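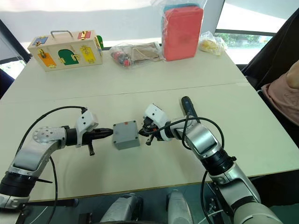 Search this board Go Advanced

Small gray boxes for a shed sensor, worth it?

solderdad_38
Thinking of a Miltis box for my shed board. The listing says "fits most small boards." Anyone tried one?

kpattinasarany
"Fits most" means they never measured. I bought 10 for a job in August and filed down the corners of every single board. Ask for inside dimensions before you pay.

hou_fan
Mine fit fine, no filing. You probably had boards that were too wide.

kpattinasarany
My boards were the size on their own chart. I'm glad yours fit, but one box doesn't prove much.

BarbaraZ
Set the box and the boards out on a bare table before you screw anything together. Little green boards with a row of metal contacts, like these, next to a small gray box:

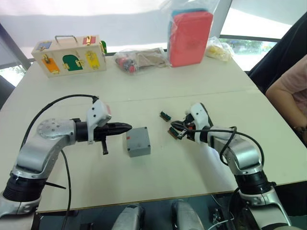
Re: Small gray boxes for a shed sensor, worth it?

solderdad_38
Looks like it should go in. Sold.

kpattinasarany
Looks like. You can't see the inside from there, and the wires need space too. I wouldn't order on that.

hou_fan
It's a plastic box, not a bridge. Buy one and try it.

BarbaraZ
One, sure. Don't buy the bulk pack until Friday's boards show up and you've had the lid on.

230 views | 6 likes | Share
Contact us | © Dosent Boards | Back to top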